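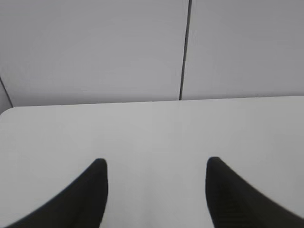
Jidau Seasonal Song Listening Diaries

Data card and README, version 2

Summary

The Jidau Seasonal Song Listening Diaries are a collection of short written entries about the songs people heard, sang or wished to hear over the course of a year. The collection holds 1220 entries written by 22 diarists, all adults, between one April and the next. Each entry names a piece of music where the diarist could name it, says where it was heard, and records in the diarist's own words what it brought to mind.

The collection was prepared by the Jidau project at the Owusu Centre for Everyday Music. It is intended for people who study how habits of listening change with the seasons, and for anyone who works with personal writing about music. It contains no audio and no song lyrics beyond short phrases quoted by the diarists.

Version 2 was released on Nov 20, 2025 and replaces the first version in full.

Contents of the release

entries.csv — one row for each diary entry
diarists.csv — one row for each diarist, with broad background details
songs.csv — a list of the titles mentioned, with spelling made consistent
notes.txt — remarks made by the editors during checking
licence.txt — the terms of use

The files are saved as plain text in UTF-8. Titles in Twi, Ga, Dagbani and Amharic keep their own letters and marks. Users who open the tables in a spreadsheet programme should choose UTF-8 when importing, or these characters may be damaged.

Fields in entries.csv

entry_id: a number that does not change between versions
diarist_id: a two-letter code
month: the month in which the entry was written
setting: home, work, travel, worship, shop, gathering or other
source: live, broadcast, recording, own singing, or memory
song_id: the matching row in songs.csv, or blank
wanted: yes, no or unsure
text: the entry itself

The field "wanted" needs a word of explanation. Diarists were asked whether they would have chosen to hear the music at that moment. A hymn sung at a funeral, a jingle from a neighbour's radio and a carol hummed over the washing-up may all be marked "yes", "no" or "unsure", and the editors did not alter the answer even where the text seemed to point the other way. Zuweira Addo, who led the editing, has kept a list of such cases in notes.txt.

How the entries were gathered

Diarists were invited through choirs, a lending library and two adult evening classes. They wrote on paper or by telephone message, as they preferred. No minimum was set, and the number of entries differs widely from one diarist to another. The busiest contributor wrote most in the weeks before Christmas and then nothing until Easter; another wrote a single line nearly every morning.

Paper entries were typed by Obed Quaye and Gemechu Gashaw, each checking the other's work. Crossed-out words were left out unless the diarist had asked for them to be kept. Spelling in the text field follows the diarist. Spelling in songs.csv follows the most common printed form of the title, or the form given by the diarist where no printed form was found.

Of the entries, 811 name a song that could be matched to a row in songs.csv. The remainder describe a tune without naming it ("the slow one my aunt sings when she is cross"), or name a title shared by several different songs. These were left blank and not guessed at.

Personal details

All diarists gave written consent to publication. Names of private persons have been replaced by a general word in square brackets, such as [sister] or [choir leader]. Place names smaller than a town were removed. Diarists were shown their own entries before release and could withdraw any of them without giving a reason. Withdrawn entries are not listed, and gaps in the numbering should not be read as errors.

Some entries deal with bereavement. They have been kept at the wish of the diarists concerned, and we ask that they be quoted with care.

Known limits

The diarists are few and were not chosen to represent any population. Choir members are present in far greater numbers than would be found among the general public, and this affects the share of sacred music throughout the year. Listening at work is thinly recorded — most diarists said they could not stop to write.

The month given is the month of writing. Where a diarist wrote from memory some days later, the music may have been heard in the month before. Eight entries are known to be affected and are marked in notes.txt, but there are likely to be others.

The collection should not be used to rank songs by popularity, nor to draw conclusions about any one diarist's faith or state of mind.

Changes since version 1

Duplicate rows have been removed from songs.csv.
The setting "shop" has been separated from "other".
Two diarist codes that had been exchanged in error are now correct.
Damaged characters in the Amharic titles have been restored.

Storage and access

The release is held in the Trellton repository, with a second copy on the Hateck server maintained by the Centre. The original paper diaries were returned to those who wrote them. Scans are kept for checking only and cannot be supplied.

Terms of use

The collection may be used and shared for study, teaching and other non-commercial purposes, provided the source is named. Any published quotation longer than some 22 words should give the entry number. Commercial use requires written permission from the Centre.

Suggested citation

Addo, Z., Quaye, O., Gashaw, G. and Kyei, N. Jidau Seasonal Song Listening Diaries, version 2. Owusu Centre for Everyday Music.

Contact

Corrections to titles are welcome and should be addressed to Nii Kyei, who maintains songs.csv. Questions about consent or permissions should be addressed to Kwame Gyamfi at the Centre. Please quote the entry number in all correspondence.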